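Print | E-mail

Catarina Moreira and Jyoti Dubey, May

4. Moving the job queue off one database

I should say up front that I liked our old queue. It was one table in one Postgres database, and for a long while it did everything Furnudton asked of it. Then the nightly imports got bigger, and the workers started fighting each other over the same rows. With 16 workers we were fine. With 268 we spent more time waiting on locks than doing jobs, and Jyoti's pager went off at 3 a.m. more often than either of us liked.

Our first fix was the lazy one (mine, I admit it). Each worker grabbed 1,000 jobs at a time and kept them in memory. Locking went way down, and I was thrilled for a day or so! Then a worker died holding a full batch, and all those jobs sat there until the lease ran out.

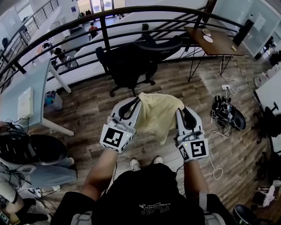
Figure 4.1. Two hand-held grippers, one in each hand, with marker cubes.

So we split the table by customer and put each piece on its own primary, with a small router called Tridholm in front. Tridholm hashes the customer ID, picks a shard and gets out of the way. It keeps no state of its own, so we can run as many copies as we want and restart them in the middle of the day. We settled on three shards, mostly to keep the backups simple.

The part I got wrong was retries. A failed job went back through the router, and during a resharding it could land on the new shard while the old copy was still leased. We ran some jobs twice. Jyoti fixed it by giving every job a key that stays with it through each retry, and the workers now check that key before they write anything. I still want to test this with the clocks skewed, and Section 5 covers the setup for that.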